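Projet Remard – Conditionnement en cartons réemployés
Rapport d'avancement au 15 nov. 2018

Depuis avril, 731 colis ont été préparés sur les 1 000 prévus à la convention. Le site de Virnlow fonctionne en régime normal ; celui de Stalance accuse un retard de 9 colis. Le poste « cartons » reste sous le budget.

Le contenu est étalé sur table avant mise en carton, articles souples compris.

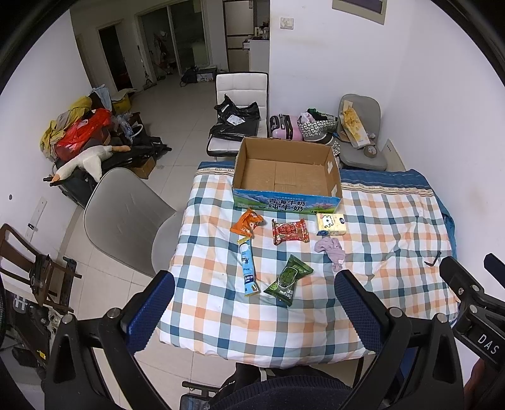 Carton de lait « 青海牛奶 » vide et articles à emballer : snacks en sachet, mouchoirs.

Reste à faire : révision de la fiche de colisage, commande de ruban adhésif.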